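Print this page | E-mail this release

HUDVILLE SNACK BOX PACKING SHEET REVISED FOR SEPTEMBER

Walteo, the mixed-goods packing service based in Hudville, has issued a revised packing sheet for its open-top snack box. The sheet applies to orders packed from September and replaces the single-page guide in use until now.

The revision covers the order in which wrapped goods go into the box, the height allowed above the rim and the handling of clear bags. It applies to biscuits, wafers, puffed snacks and bars in sealed wrappers. Loose goods and anything in glass remain outside the service.

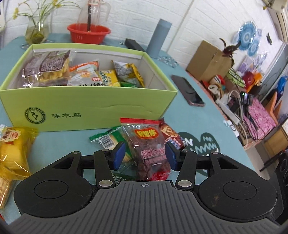
Flat packets are now placed first, along the long sides. Puffed snacks go in after them, so that the bags are not pressed by heavier items. Bars fill the gaps at the corners. A tall packet may stand above the rim by no more than 50 mm, and only at one end of the box.

Packing is done on a cloth-covered table. The cloth stops glossy wrappers from sliding and is changed at the end of each shift. Goods for one box are set out beside it before packing starts, and the packer checks the seal on each packet as it goes in. Packets with a zip strip are checked twice — once along the strip and once along the bottom seam.

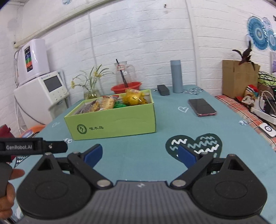
By Kobina Ackah
Packing notes, Walteo

The box itself is unchanged. It is light green card, rectangular and open at the top, with a round emblem on the long front side and the characters 啄木鸟 to the right of it. The emblem side faces the packer throughout, and clear packets are turned so that their contents can be seen over the rim.

In a trial at the Zudov site, 629 boxes were packed to the new sheet. Crushed wafers were recorded in six of them. Two boxes were repacked for height. The Sulemana site will change over once its remaining stock of printed guides has been used.

Existing customers do not need to alter standing orders. Copies of the sheet are available on request.

COMMENTS

tall_order: Does the 50 mm include the crimped edge of the wrapper or just the filled part?

Walteo packing desk: Including the edge.

M.R.: Bars in the corners works, we have done it that way for years — still get broken wafers if the box is carried on its side.

Contact | Copyright Walteo, Hudville | Back to top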